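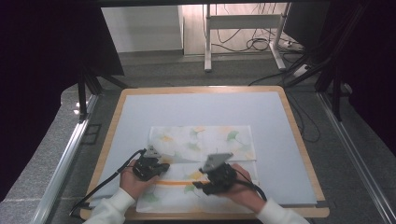 Subject: Re: [cloth-l] shrinkage on Cirkton plain weave, marks vs. whole length
List: cloth-l, household and narrow-width textiles
In reply to: the September thread of the same name

On the shrinkage question, the earlier message said:

> I bought a bolt end of the Cirkton plain weave from the Grernivside
> shop, sold as 100 percent cotton, 126 cm wide. I cut a full-width
> piece, washed it once, and measured it edge to edge. It lost four
> centimeters in the width and rather more in the length. I then
> hemmed a set of kitchen cloths from what was left, after one wash,
> and they have gone on shrinking. The hems are now longer than the
> cloth they are sewn to and they ripple. Is one wash never enough, or
> did I measure wrong? Several people here talk about marking a
> square in the middle and I don't see what that gains over measuring
> the whole thing.
>
> Also: does line drying count as a cycle, or does it have to be
> tumbled?

Taking the measuring part first. Edge-to-edge width is the least reliable number you can take off a piece of plain weave. The selvages are set closer than the body on most power looms and they relax at a different rate. If they draw in more than the middle does, the piece cups slightly along both sides and you end up measuring across a shallow curve. If the cut ends are raw, they fray in the machine and you lose a few threads each time, so the length figure contains some shrinkage and some plain loss of cloth. You can't separate the two afterward.

The marked square avoids both. Cut the sample on the thread, well away from either selvage, and overlock or zigzag all four sides. Mark a square of 100 mm on each side in the center, with the sides running true to warp and weft. Use a laundry pen that survives hot water, or better, a single stitch of polyester sewing thread at each corner. Polyester doesn't move at wash temperatures and it won't blur. Label the warp direction on the sample. Everyone believes they will remember which way it ran.

With a 100 mm square, each millimeter lost is one percent, and there is no arithmetic to get wrong. Take three readings in each direction - both sides and the middle - and use the average. If the two sides disagree by more than a millimeter, the sample was cut or marked off grain and you should start again with a fresh one.

Condition the cloth before every reading, including the first. Cotton straight out of a dryer is short of moisture and reads small. Lay it flat on a hard surface overnight in a room with no heating on, smooth it with the flat of the hand, and don't pull. Don't iron it before measuring. Pressing with steam stretches plain weave along the direction the iron travels, and the next wash takes that stretch back out. I suspect this accounts for part of what you saw. If the piece was pressed before it was cut up, you cut from a length that was temporarily longer than its settled size.

On whether one wash is enough: for this cloth, no. Two separate things are going on. The first is relaxation. The cloth was under tension on the loom and again in finishing, and it lets go of that tension the first time it is wetted with no load on it. Most of this comes out in the first wash. The second is slower. The yarns swell when wet, the crimp increases, and the agitation lets the structure work itself tighter. That part goes on over several cycles, with less in each.

I ran a sample of the same Cirkton weave through 10 cycles last winter in the Perkada front loader, hot wash, tumble dried on medium each time. The warp lost five millimeters on the first wash, one more on the second, and one more spread over the third and fourth. After the fourth I could not measure any change. The weft lost three on the first and one more by the third, then stopped. That was one sample from one bolt. Yours may have been finished differently, and bolt ends are often from the start or tail of a run, where the tension is least even.

Your full-width figure of four centimeters on 126 cm comes out a little over three percent, so it agrees with my first-wash weft reading well enough. I don't think you measured badly. You stopped early, and the number you got was a fair number for one cycle.

For anything hemmed on all sides, I would give this cloth three hot washes before cutting, each with a full tumble dry, and four if the finished piece is going to be boiled or bleached. For a straight runner with hems only at the ends, two is adequate.

On drying: line drying counts as a wetting but it does not replace the tumble. Much of the second kind of shrinkage happens when the cloth is damp and being moved about. Cloth hung on a line dries under its own weight, and a long wet length of cotton is heavy enough to hold itself out in the direction it hangs. If you line dry your preparation washes and then somebody tumbles the finished cloths, they will shrink as though for the first time. Prepare the yardage in the harshest way it is ever going to be treated in use.

On the hems. If they ripple, the sewing thread or the hem itself has shrunk less than the body. The usual causes are:

- A polyester thread at a tight stitch length. It holds the hem at its sewn size while the cloth moves underneath. A longer stitch gives it somewhere to go.
- A double-fold hem pressed hard with steam before stitching. The folded layers were stretched by the iron and then locked there.
- Hems on the weft ends sewn over a selvage that was left on. Trim it off. It costs very little cloth.

If the ripple is mild it can sometimes be eased by wetting the cloth, pinning it square on a board and letting it dry flat. It comes back at the next wash, so this is only worth doing for something that will be looked at and not used. For kitchen cloths I would unpick one and see whether the raw piece lies flat. If it does, wash the whole set twice more, unpick, trim square and hem again. You will lose the depth of the hem on each side.

Printed cloth has one extra complication. A print laid on before the fabric was fully relaxed will shrink with it, so a repeat that matched the printed selvage guide when new will no longer match after washing. Border stripes are the worst for this. If the stripe was not quite on the thread to begin with, squaring the cloth to the grain makes the stripe look crooked, and squaring it to the stripe gives you a piece that twists in the wash. I square to the grain and put up with the stripe. Pigment prints also stiffen the yarn where the color sits, and a heavily printed area can shrink a little less than the ground next to it. Put the marked square over a part of the design that is typical for the piece, and write down what you chose.

Detergent makes less difference than people claim. I used Nseir powder for the first half of the run and nothing but water for the second, and could not see the change-over in the readings. Fabric softener is another matter. It lets the yarns slide and the cloth reads slightly longer after it. Leave it out until you are finished measuring.

One correction to something further up the thread, where it was said that soaking overnight in cold water does the same job as a hot wash. It removes some of the loom tension and it takes out water-soluble size. It did not bring the warp down to its settled length in any plain weave I have tried it on. As a first step before a hot wash it does no harm.

I still have a strip of the sample from the Perkada run with the corner stitches in, next to an unwashed strip from the same cut. If you want to post your bolt's finishing code from the selvage, I can check it against mine.

--
cloth-l: trim quoted text when replying. Digest goes out at 6 a.m.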